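Yaman Textiles, Export Sales Meeting
Minutes, April 29, 2018

Present: Kaan Canpolat (chair), Ayten Güneş (minutes), sales and packing staff.

1. Previous minutes
Accepted with one correction. The Cokico order was for wool shawls, and the wool-blend entry has been struck.

2. Orders
Kaan reported 1186 shawls on the books for June. Zilesier has asked for its share in 5 cartons, with the fringed styles packed separately. Packing agreed.

3. Samples
Bulto returned the gray herringbone sample and wants a softer finish. Ayten will ask the mill for a new swatch. The striped sample was approved as is.

4. Labels
Care labels for the silk blend still show the old washing text. No silk blend goes out until the new labels are sewn in. Kaan to call the printer.

5. Prices
Wool yarn went up again. Prices stay the same for orders already confirmed. New quotes will be good for 7 days. Two people thought this was too short, and it will be looked at again in June.

6. Catalog
Fringed shawls move to the front pages. Ayten needs the color names from sales before the proof is sent.
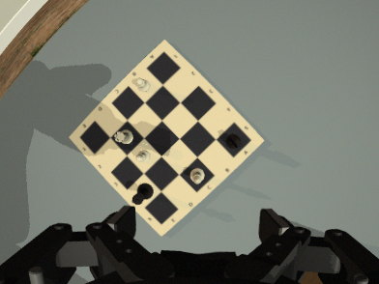
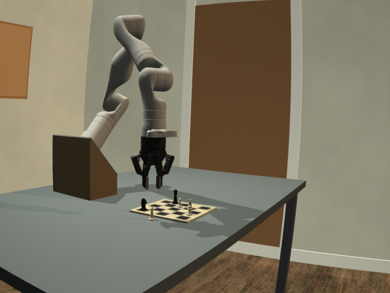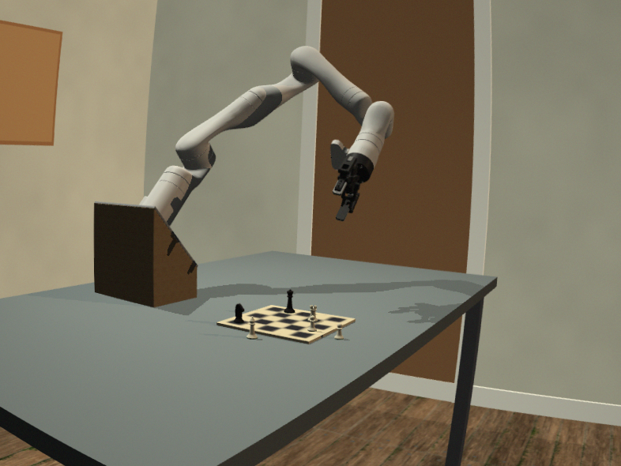

Question from packing: Can the Zilesier cartons be sealed before the new silk labels arrive?
Reply from Kaan: Seal the wool cartons now and leave any carton with silk blend open.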